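The Plate Shuffler, Part Whatever We're On

So, back to the plate handling cell at Watham! I promised a few people I'd write up the re-teach after the spring move, and it's May already, so I'd better get on with it before I forget which screws I swore at.

Quick recap if you're new. The cell shuttles well plates between a bunch of docking spots on a pegboard. When they moved the bench across the lab, every taught position went out the window (the board got taken off and put back, and "back" is a generous word). I measured the worst corner and it was off by more than 66 hundredths of a millimeter. Doesn't sound like much, but the holders are snug and a plate that goes in crooked stays crooked.

I started in the simulator this time, with the Initz model of the cell, and I'm so glad I did. Last time I went straight to the hardware and spent an entire Wednesday nudging the arm with the pendant, one click at a time, with my nose practically on the board. My neck has not forgiven me.

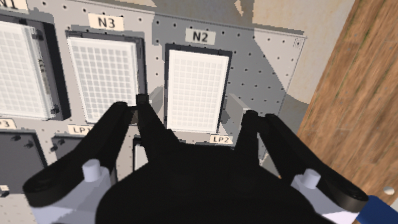

My order for teaching is always the same: the N row first, then the LP row under it, then the odd ones. I do an approach point straight out from the holder, a slow point just clear of the plate, and then the grip point. N2 is my reference, so I line the fingers up around that plate, save it, and work out the rest as offsets. LP1 and LP2 are in the row below, and you do have to watch the angled gray bracket sticking out of the board just to the right of the N2 holder. My first path swung in from that side and the collision checker lit up like a pinball machine. I come in from straight ahead now, which costs a little time and saves a finger.

The N3 offset was fine on the first try, by the way. LP1 took me four goes and I still don't know why.

Once the sim was happy I loaded it all onto the real arm and ran it at crawl speed with no plates at all, then with a beat-up old plate I keep in my bag. I also swapped the finger pads while I was in there (Marino ones, the softer kind) and cleaned the guide rails with the Cutex wipes. Old pads had 492 hours on them and were shiny as a bowling ball.

Then the long run, 182 transfers overnight. Two gripper faults, both at LP1. Of course! I backed the grip point out a hair, ran it again the next night, and got through without a stop.

Still on my list: label the air lines, back up the new positions somewhere other than my laptop, and take another look at LP1.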